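25 de febrero de 2025

**Encogimiento, tanda del suavizante Skiken**

Sigo sin creerme lo del folleto. Atberg promete que con su programa corto el punto fino «recupera su medida original» y no dice medida tomada cómo, ni en qué estado, ni por quién. Kaisu Kinnunen cree que soy injusto con ellos. Puede ser, pero ella tampoco ha encontrado el método.

Lo de hoy: 10 lavados a temperatura baja, secado en plano, medida de puntera a puño con la regla larga. El largo perdido está en 3 mm, y la propia lectura baila 2 mm según quién estire la prenda. O sea, casi todo lo que vemos cabe en el error. El agua de Dinholm es más dura que la nuestra y sospecho que eso pesa más que cualquier suavizante – habría que repetirlo con agua de allí antes de escribir una sola línea de conclusiones.

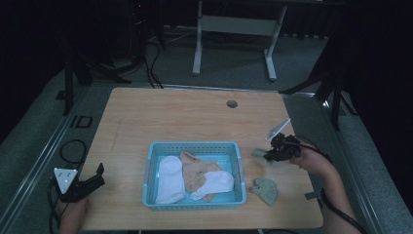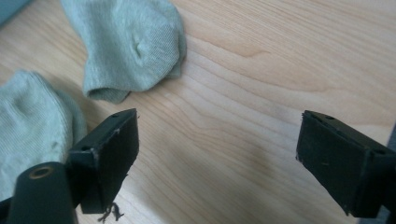 Calcetines sobre la mesa de madera clara.

El informe de Turunen (el de agosto) daba un encogimiento bastante mayor. Lo he vuelto a leer: midieron sin dejar reposar la prenda y no mencionan la humedad de la sala. No me sirve como referencia y propongo dejar de citarlo.

Tampoco me fío de nuestra comparación al tacto. Decir «más suave» después de haber leído la etiqueta del frasco no vale nada. Kaisu va a tapar las etiquetas y lo repetimos a ciegas.

Pendiente:

- Subir a 20 lavados antes de comparar otra vez.
- Colgar un peso fijo del puño al medir, en lugar de estirar a mano.
- Pedir a Atberg el método por escrito – segunda vez que lo pido.
- Tanda de control sin suavizante. Tendría que haber estado desde el principio, culpa mía.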